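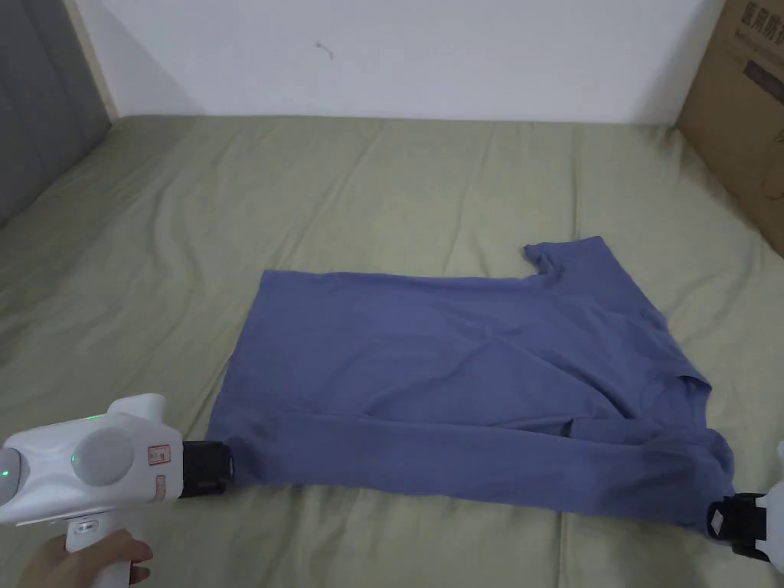 Attachment 1: blue T-shirt on bedsheet, partly folded, diagonal fold line across the body.

Ticket: Folded T-shirts skewed, stacks lean and will not fit shelf
Queue: Trarnis Garment Care, folding and storage
Site: Grinau guest residence, upstairs bedroom
Priority: Low
Opened: December 2, 2022
Status: Resolved, monitoring

PROBLEM AS REPORTED

Short-sleeve T-shirts folded on the bed come out as parallelograms. One long side of the finished packet runs past the other by up to 2 inches. A single shirt looks acceptable on the shelf. In a stack the error adds up, the stack leans to the sleeve side and the top shirts slide off when the door is opened. The residence keeps over 200 shirts in rotation, so refolding by hand at the shelf is not practical.

Started in November, after folding was moved from the laundry table to the bed. Same shirts, same fold, same shelves. Shirts folded on the table before the move are still square.

EXPECTED RESULT

Rectangular packet, hem edge straight, neckline centered on the outside face, no fold line crossing the chest at an angle.

INITIAL REVIEW

Reviewed Attachment 1. The hem edge on the left is close to straight. One short sleeve sticks up past the top edge of the garment. There is a diagonal fold line from the lower middle of the body toward the neckline end, and a longer horizontal crease low on the shirt where the fabric is doubled over. The sheet under the shirt is rumpled, with ridges in the foreground and on the left.

Two possible causes at this point: the body layers are shifting against each other when the shirt is doubled, or the surface is pulling one layer out of line. Both give a diagonal. Asked site to run the checks below in order and change one thing at a time.

CHECK A: GARMENT

Lay a shirt face down, unfolded. Bring the side seams together and see whether they hang parallel. Some cotton knits twist after washing, and the side seam moves toward the front. A twisted shirt cannot be folded square by following its seams.

Site response: tested 19 shirts from the current load. Three had visible seam twist, all from the same older Palomino batch. The rest hung straight but folded crooked on the bed anyway. Garment twist is present but does not explain the fault.

CHECK B: SURFACE

Pull the sheet tight and tuck it on all open sides. Smooth by hand from the middle outward. Fold a straight shirt with the usual method. Repeat on the laundry table.

Site response: table result square. Bed result with tight sheet better, with skew down to less than half of what it was. Bed result with loose sheet same as reported. Operator notes that the sheet moves with the shirt when the lower layer is pulled, and that a ridge under the hem stays in the fold.

Comment: cotton on cotton grips. With a loose sheet the bottom layer of the shirt stays with the sheet while the top layer travels. Partial cause confirmed.

CHECK C: HANDLING

Confirm where the shirt is held when the doubled edge is straightened. The site's method was to hold the two corners of the near edge and pull toward the body until it looked straight.

Comment: holding two corners on one edge controls that edge only. The far edge is free. If one corner is pulled slightly harder, the body shears and a diagonal appears between the loaded corner and the opposite side. The near edge still looks straight to the person folding, so the error is not noticed until the next fold.

Asked site to pull lengthwise first, hem against shoulder, with no pull toward the body. Then release, flatten, and check the far edge before continuing.

Site response: diagonal gone on most shirts. Remaining cases were all shirts where a sleeve had been left sticking out at the time of the lengthwise fold. The sleeve adds thickness at one end and pushes the next fold off line.

CAUSE

1. Near edge pulled at the corners with the far edge uncontrolled.
2. Loose sheet holding the lower layer.
3. Sleeve not turned in before the next fold.

FIX APPLIED

Tighten the sheet before starting, and again when ridges come back. A firm blanket folded flat under the work area also helps on a soft mattress.

Spread the shirt and smooth from the neckline to the hem. Any crease that can be felt should be removed now. It will not come out later.

Double the shirt lengthwise. Match shoulder to shoulder first, then hem corner to hem corner. Do not use the side seams as a guide on the Palomino batch; match the hem corners only.

Turn the sleeves back over the body so that nothing extends past the long edge.

Look across the body for an angled line. If there is one, open the last fold and lay it again. Pulling on a corner moves the line to another place and does not remove it.

Fold hem to neckline, press flat with the forearm, stack with the folded edge facing out.

VERIFICATION

Site folded one full load on the bed with the steps above. Stack stood straight on the shelf overnight. Skew on the worst shirt was about the width of the hem stitching. The Palomino shirts are still slightly out and have been moved to the drawer, where they are stored upright and the lean does not matter.

OPEN ITEMS

Site asked whether the Deno folding board would be a better answer. It can be used, but it needs a flat base and will rock on a mattress. Recommended for the laundry table only. No order placed.

Shelf depth was not measured. If the door still catches the front of the stack with square packets, reopen this ticket and include the depth.

Contact Trarnis Garment Care | © 2022 Trarnis | Back to top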